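Home > Kitchen > Storage > Produce > Print this page

Keeping Mixed Produce in Bowls and Bags

These notes cover small lots of fruit and salad items kept together for a few days. They assume a household refrigerator set at or just under 40 degrees F and a work surface that has been wiped down and dried. Larger quantities are covered under Crates and Bins.

Sorting

Sort before washing. Remove anything split, soft or leaking and use it the same day or discard it. One split grape will wet the whole bunch. Tomatoes and bananas give off ethylene and should not share a closed bag with leafy greens for more than a few hours. Citrus and peppers give off very little and may be stored next to most items.

Grapes

Leave the bunch on the stem until it is to be eaten. Loose grapes dry out at the stem scar and lose firmness faster than attached ones. If the bunch is too large for the bowl, cut it into smaller clusters with scissors at a branch point. Do not pull.

Wash grapes only on the day of use. Rinse in cool running water, shake, and drain stem side up. Grapes that have to be washed ahead should be dried on a towel for 55 minutes, turned once, before they go in the refrigerator.

Bowls

A clear bowl is preferred for mixed items, as the bottom layer can be checked without unpacking. Hard, heavy items go in first and grapes go on top. Fill to no more than an inch below the rim. A bowl stored uncovered should be placed away from the fan outlet. If a cover is used, leave a small gap on one side.

Plastic bowls scratch. Wash them with a soft cloth, and replace a bowl when the scratches can be felt with a fingernail. Inese Mets tested the Stisum and Lekine bowls for this page in August. Both clouded in the dishwasher after 23 cycles. Hand washing is advised for either.

Bags

Use a bag at least one third larger than its contents. Overfilled bags trap moisture against the produce and tear at the seam. For leafy items:

- Dry the leaves. A salad spinner is adequate.
- Put one folded paper towel in the bottom of the bag.
- Place firm items toward one end, leaves toward the other.
- Press out excess air lightly. Do not flatten the leaves.
- Fold or tie the neck. Do not knot it.

Change the towel when it is damp through. Leaves handled this way keep for around 4 days.

To lift a filled bag, grip the gathered film above the contents. Do not lift by a corner. Thin film stretches at the corner first and the side seam opens. The same applies when sliding a bag to the back of a shelf: hold the film and support the base.

Moving items from bowl to bag

Stand the bag open in a second bowl with the neck turned down over the rim. Transfer firm items by hand, then the leaves. Do not tip the whole bowl. A bunch of grapes should be held by the main stem and lowered in last.

Higinio Medrano writes that the Amano bag stand holds the neck open and frees both hands. We have tried it with medium bags and it works on a level counter. It is too short for the tall Plodon bags, which fold over at the top.

Checking

Look through the side of the bowl or bag each morning. Beads of water on the inside of a bag mean the contents went in wet or the towel is spent. Open it, dry the contents and repack. 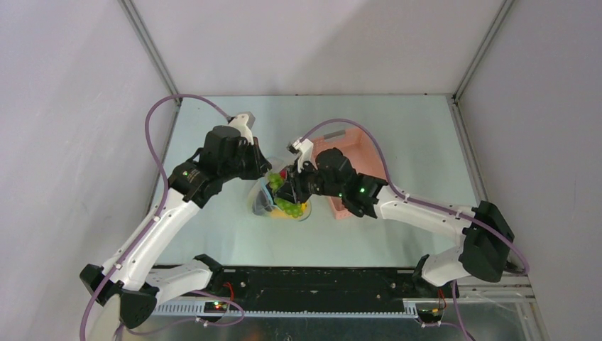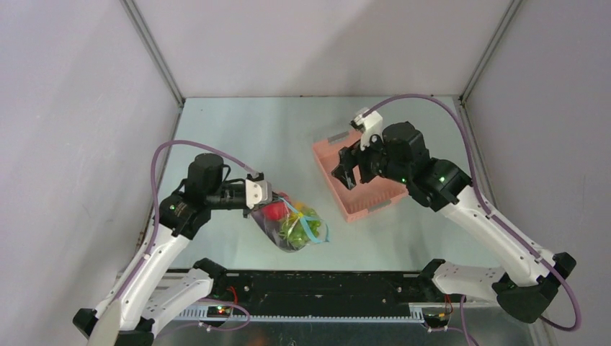

Green grapes in a clear plastic bowl (first picture); mixed contents in a clear plastic bag (second picture).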